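Kedell Pauses Two-Arm Mallet Work After Grip Fault

LILTANBERG, October. Hi, Aileen Talavera here. I run the arms at Kedell, and I'd rather you heard this from me than from the rumor mill! On Wednesday, during a handover between our two arms, one gripper told the software it had a firm hold when it didn't. The mallet slipped and hit the floor. Everyone was outside the safety line (thank goodness), so the damage comes to one dented floor tile and my nerves.

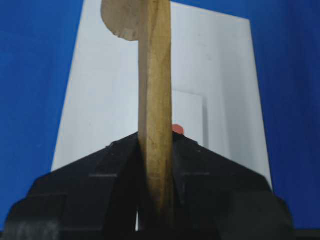
We stopped everything at 2:15 that afternoon and went through the logs. Out of 790 grips, 13 had the same false "holding" signal, and I'm not happy that we missed the earlier ones. The grip check was reading how far the fingers had closed and skipping the force reading completely. A thin handle can fool a check like that pretty easily, and a mallet is heavy at one end, so it swings when it goes.

My colleague Réjean Beaulieu found the bad setting. It came in with our last software update, which we call Hiebert, and yes, I signed off on that update myself.
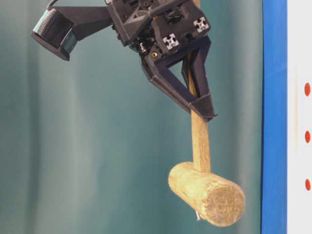 WHAT WE'RE CHANGING

Both arms now have to report force before either one lets go. We've cut handover speed by 25 percent, and the safety line has moved back a step. We'll run 2,000 clean handovers before Hiebert goes anywhere near our Brurnulska site.

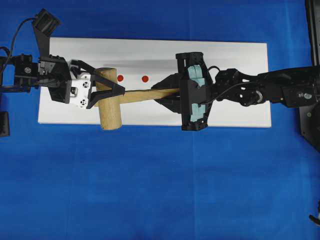 If you run Hiebert on your own arms, please switch off automatic handover until you get the patch from us. Réjean is sending it out himself, and he's happy to walk you through the install by phone. Got questions, or a dropped part of your own to report? Call the Kedell front desk in Liltanberg and ask for me!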